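About Fluvwood

Fluvwood reviews board games, mostly the ones whose boxes promise more than an evening can hold. Pierina Sala and Quang Mạc started the site in January after paying full price for a "masterpiece" that went back on the shelf after 2 plays.

We don't trust first impressions, ours included. A game gets a review once we've finished it several times, with people who had no say in picking it. So far that makes 146 reviews. Publishers send us copies and we keep them, so judge our praise accordingly.

We don't give scores. A 70 from Pierina and a 70 from Khải Diệp would mean different things, and neither would tell you if the rulebook is any good.

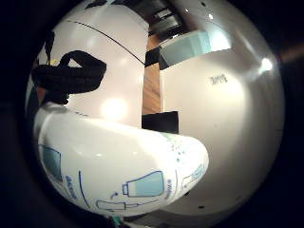
Crowdfunding previews are out too. A prototype and a sales pitch aren't a game yet. If you think we got one wrong, write to Nhung Tiêu, who reads the mail and often agrees with it.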